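Writing about a parent in the hospital — how much is too much?

skurnwood_9
Draft 2 of my essay is 15 pages and Dad is still in the waiting room. Cut it?

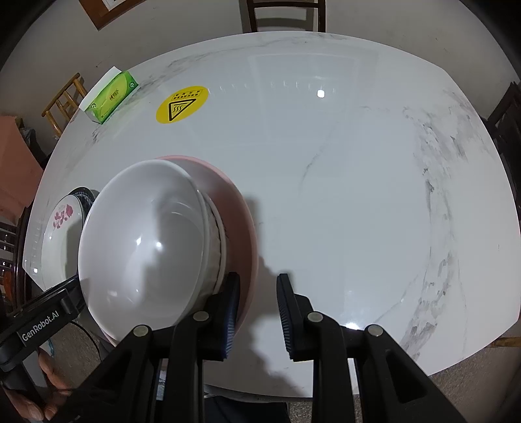
Re: Writing about a parent in the hospital
calby_reader
Cut the parking garage. Keep the nurse.

allo1000
Disagree. The garage is the only funny part.

skurnwood_9
Dad wants more lines for himself.
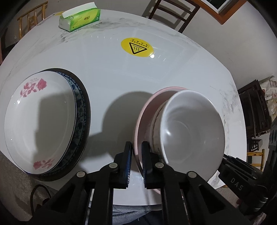

He also wants to be taller, so I'm sending it out Tuesday before he finds a pen.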